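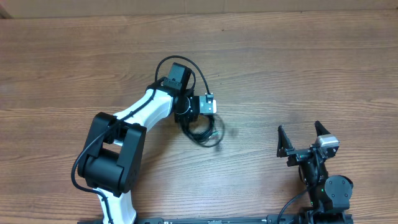
Ticket 1094
Location: Hostel, common room, long table
Opened by: Eldana Demissie
Assigned to: Nabil Karaki
Category: Furniture / surface finish
Priority: Low
Status: Monitoring

Reported problem
Table top feels tacky after the evening wipe-down. Paper sticks to it. Tackiness is worst toward the middle and mostly gone by morning. Table is brown wood with a fine grain.

Log

Karaki, 9:10 a.m.
Checked surface by hand. Slight drag in the middle, none at the ends. Paler, slightly grayish sheen on part of the top. Darker streaks follow the grain and do not feel different from the rest. Small dark speck that looks like a knot, no raised edge. Left alone.

Karaki, 9:40 a.m.
Asked Ha-rang Lim what the evening shift uses. Brorton spray, undiluted. Label calls for 34 ml in 500 ml of water. Likely cause is cleaner residue.

Karaki, 10:25 a.m.
Test patch near one end. Two passes with plain warm water and a cotton cloth, then dried along the grain. No drag after drying. Sheen on the patch unchanged, so residue and sheen may be separate issues.

Lim, 4:15 p.m.
Whole top done the same way. Spray bottle emptied and refilled at label strength. Paper test OK at both ends, slight stick in the middle.

Demissie, 8:05 a.m.
Middle still a little tacky after breakfast. Better than before.

Karaki, 8:30 a.m.
Repeat water pass on the middle only. No wax or oil until the drag is gone. Do not use scouring pads. See ticket 329 for the scratched side table.

Next check: after one week on the diluted mix. If the drag returns, refer to Charmaine Ntuli for refinishing.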